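Weekend Youth Basketball Coaches, Dimville Recreation League
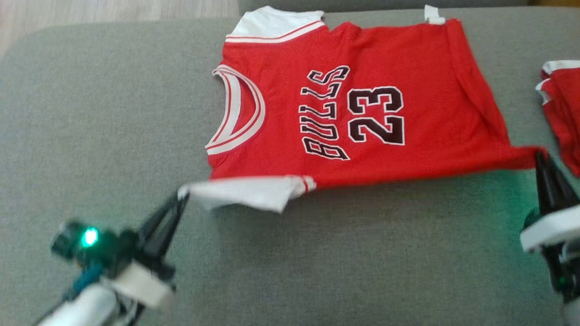

Do I need to have coached before?
Experience helps, but we will train you. What we look for is someone who knows the basic rules, shows up on time and is patient with kids.

The league is hiring coaches for the season that starts in September. Players are ages 8 to 13. Each coach is assigned one team and shares the gym with one other coach.

What you will do
Run 2 practices a week, starting at 5:30 p.m.
Coach one game each weekend at the Jarman gym
Keep the attendance sheet and return equipment to the closet
Talk with parents when schedules change

What we ask for
Age 18 or older
A background check, paid for by the league
First aid certification, or willingness to get it before the first practice

Pay is $62 per game and practice hours are paid separately at the hourly rate listed on the application. Coaches also get a $100 payment at the end of the season if they have stayed with their team through the last game.

To apply, pick up a form at the front desk or ask for one by phone. Return it to Nusrat Siddiqui with the names of two references. Interviews are short and are held at the gym office. Divya Varma handles questions about training and can also tell you which age groups still need a coach.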